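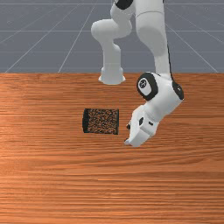 How long does it take to make marmalade?

Two days, if you soak the peel overnight, and you should.

I wrote those two lines on the back of an envelope last night and stuck them to the fridge, as a warning to whoever I am next year. Last year's me left no such note. Last year's me left eleven sticky labels, a burnt wooden spoon and a vague feeling that it had all been rather fun.

January 2021, then, and the oranges are in. Ouazzani rang to say so. He keeps a list by the till of people who want Sevilles and rings us one at a time, in a low voice, as though we'd asked him for something out of a van. I walked down with the old rucksack and queued on the pavement behind a man buying one lemon. 2000 grams of oranges, which he weighed and then added another to, out of pity I think. They are ugly things this year, knobbly and a bit green at the shoulder. Very heavy though. He also sold me the sugar, 4000 grams of it, and watched me try to get it all on my back without offering an opinion.

It is uphill from Ouazzani's to our door. I had forgotten this, having mostly been to the postbox since December.

Peel first. Every book has its own view on peel and they are all rude about one another. The Relby parish cookbook (Mum's copy, no cover, page for October chutneys glued to the page for puddings) wants the fruit boiled whole and cut up afterwards, "when it will be found to yield". My grandmother cut hers raw, with a knife she sharpened on the back step. I've gone with my grandmother for years out of loyalty and every year I get to the fourth orange and start to have doubts about the family.

I had three small cuts before lunch. I had also lost a plaster, and spent quite a while going through the shreds with a fork before finding it on my elbow.

Pips and pith in a muslin, muslin in the pan, water over the lot, lid on, leave it alone. The last part is the hardest. I must have lifted that lid every time I went past, and since the kitchen is now also the office and the dining room and where we cut hair, I went past a good deal.

Then Inmaculada Cantero from the top flat came down for the recycling and got the smell on the stairs. She grew up in Seville. She stood two metres off, in her mask and a very good coat, and asked me what I was doing to the poor oranges. I said marmalade. She said that in her street they fell off the trees and people's dogs wouldn't touch them, and that as children they threw them at buses. She has told me this every January for six years. I think she looks forward to it. She then asked, as she also does every year, whether there'd be a jar for her sister.

Day two was the boiling. It simmered all morning until the peel gave up, and then I had to squeeze the muslin, which I do in rubber gloves with my face turned away like somebody delivering a calf. Out comes the pectin, a sort of grey slime, and you have to be pleased about it. In with the sugar. Our big pan, a Zastitz that came from my aunt's house clearance with its lid and someone else's lid, is big enough for this quantity in the sense that a bath is big enough for two. It rose. I took it off. It sank. I put it back, it rose again, and we went on in this way through the whole of the afternoon play and some of the news.

I had a new toy this time, a Jerurus thermometer, a Christmas present with a clip that fits every pan in the world but mine. So I held it. The books say to stop a shade earlier, but the first cold saucer was soup and so was the second, and I lost my nerve and took it to 106. The third saucer wrinkled when I pushed it. I called everybody in to see and everybody was one person, and he was on a call.

Potting up. I'd saved the small jars, the 195 gram ones that used to have pesto in them, because small jars are easier to give away and people don't feel they have to write. Washed them, baked them, burnt my thumb on the first. The lids still smell faintly of basil. I've decided that will be a talking point.

It's a dark batch, darker than last year, and cut too thick on one side of every piece because I'm left-handed and the knife isn't. I had some on toast at nine o'clock, standing up, still with sugar in my eyebrow. Very bitter at first and then all right. He says it's the best so far, but he says that about everything eaten after eight.

There's a tacky patch on the floor by the cooker that I've washed twice, and my left slipper stays behind when I walk over it. Will try vinegar tomorrow. Jar for Inmaculada's sister is on the stairs with a label on. I forgot to write on the label.

Last updated: the morning after, to put the vinegar in (it didn't work)

More from the diary
The Christmas cake and what the cat thought
Haircuts at the kitchen table, part two
A short walk in the wrong boots
Seed catalogues, and other lies I like

Contact | © The author, please ask before copying | Back to top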